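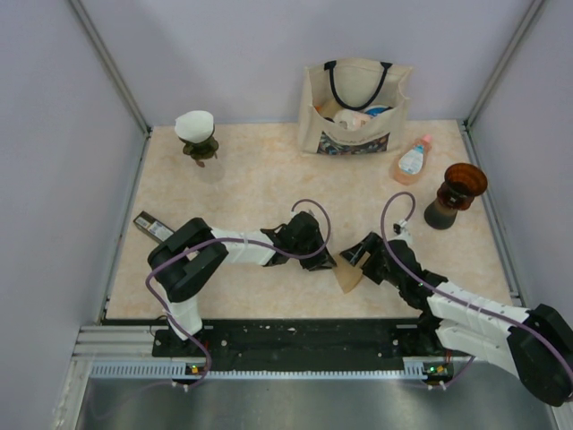 How to run a two-arm bench demonstration at an open day

Applies to: the two-arm bench, public sessions and school visits

This page sets out how to prepare, run and close down a two-arm packing demonstration for visitors. It is written for staff who already use the bench for ordinary work and have been asked to show it to people who do not. It assumes the arms have been commissioned and that you can start and stop them without help.

The procedure was drawn up for the Erkovel open day in August and revised after two later visits, one from Tradcombe and one from a school group. The order of steps matters more than the timings.

1. Choosing the task

Visitors understand packing. They do not need an explanation of why a bag should end up with things in it, so you can spend your time on how the arms do it.

Use a canvas tote bag that stands up by itself. Soft bags that fold over when released will stop the demonstration every few minutes. Part-fill the bag before you begin. A bag with some weight in it stays put when a gripper brushes the rim, and a half-packed bag makes the aim obvious from across the room.

Place the bag at the back of the table, a little to one side of the centre line. Both arms can then work in front of it, and the audience can see past the grippers to the opening.

2. Choosing the objects

Mix the shapes. A good set has one item that lies flat, one that rolls or could roll, one that is tall, and one that is awkward. A capped bottle, a slim box and a vase will cover most of this. Small flat pieces are useful for showing both grippers working at close quarters, and we recommend keeping at least one for that purpose.

Points to check:

Transparent items are harder for the cameras than opaque ones. Include one if you want to talk about perception, and leave it out if you are short of time.

Glass is acceptable at the sides of the table. Keep it out of the straight path between the grippers and the bag. Have a spare set of objects to hand and a dustpan under the bench.

Bottles should be capped and the cap tested by hand. Lay them down if the task calls for it, with the cap end pointing away from the electronics.

Do not use anything a visitor has brought with them, however politely they ask.

3. Preparing the bench

Begin 80 minutes before the doors open. You will not need all of it, but the arms should have been moving for a while before anyone watches them.

Wipe the tabletop. Dust shows up badly on a light surface, and fingerprints left by the previous group will be noticed.

Check the mounting beam. Try each screw head with the key. The beam takes the reaction load from both arms and can work loose over a long day of short cycles.

Check the cables. Each arm should have enough slack to make a full loop over its gripper without pulling tight at the elbow. Drive each arm slowly to the limits of the task and watch the cable for the whole move. If it catches on a finger or passes under the forearm, re-route it now. Most stoppages at the Erkovel sessions came from cables, and very few from software.

Check the boards at the front of the bench. Confirm the status lights on both before enabling the motors. A board that is powered but not communicating can look normal at a glance, so read the state from the control screen as well.

Run the Zivel start-up script and wait for both arms to report ready. Then load the demonstration profile. This limits joint speed to 200 degrees per minute — slow enough for visitors to follow, and slow enough for the operator to reach the stop before anything is hit.

4. Setting up the meeting point

The part visitors remember is the moment when the two grippers come together over one object. It is also the part most likely to go wrong, so set it up with care.

Choose a meeting point near the middle of the table and well in front of the bag. Both arms should reach it with their elbows bent. An arm at full stretch has little room to correct itself.

Bring in the left arm first and stop it. Bring in the right arm with its fingers open. Leave a clear gap between the finger tips and close it in small steps. The Zivel collision margin is set to 2 millimetres in the demonstration profile and should stay there.

Place the flat piece between the tips by hand, with the motors disabled. Enable again and make the final approach. One finger should touch the piece before the other. If both arrive together, a thin piece tends to buckle or spring out.

Save both poses. You will return to them many times during the day, and it is quicker to call them up than to find them again.

5. Running the session

Keep each session short. Twelve to fifteen people is a comfortable group, standing on one side only, so that the operator has a clear view of both elbows.

Start with the arms still. Name the parts in plain words: base, elbow, forearm, gripper. Point with a pen, from outside the enclosure. Children tend to point back, so say at the start that hands stay behind the line.

Run one arm first, on one simple object. Let it finish. Then repeat with the other arm. The two-arm move should come third, once the audience has some idea of what a single arm can manage.

Talk before each movement and stay quiet during it. People look at whoever is speaking, and they will miss the grip if you are explaining it at the time.

If a grasp fails, say so and run it again from the saved pose. After three failures with the same object, put it back at the side and move to another. Failed grasps are of interest to most visitors and lead to better questions than a clean run does.

6. Questions that come up

Does it know what the objects are? Answer according to the profile you are running. With the fixed-pose profile it does not, and you should say this plainly. With the Qiu vision module enabled it estimates position and outline, which is a more limited thing than knowing.

Is somebody controlling it? Again, answer for the mode in use. If an operator is steering the arms, point out the operator. Visitors are not disappointed by this, but they are annoyed to find it out later.

How strong is it? Give the rated payload from the data sheet and offer the spare set of objects for people to handle, so that they can judge the weight themselves.

Could it break the glass? Yes. The grip force limit lowers the risk and does not remove it.

Could it do this in my kitchen? Explain what would need to change: the lighting, the table, the clutter and the time allowed.

7. Between groups

Return both arms to the saved meeting pose and disable the motors. Put the objects back on the sides of the table. They need not go back to the same spots, and small changes give regular helpers something new to deal with. Bottles and glass should still be clear of the paths used in section 4.

Look over the cables again. Feel the motor housings; if either elbow is too warm to keep a hand on, lengthen the break.

Write down the number of cycles. The gripper pads in the demonstration kit are changed at 204 cycles, or sooner if they look polished.

8. Closing down

Take the objects out of the working area before moving the arms to their rest positions. Lower each arm under power. Do not cut the motors with an arm raised, as it will drop.

Power off the boards, then the supply. Leave the bag packed if there is another session the next morning. Export the session log from Zivel and file it with the cycle count, the profile used and a line on any object that caused trouble.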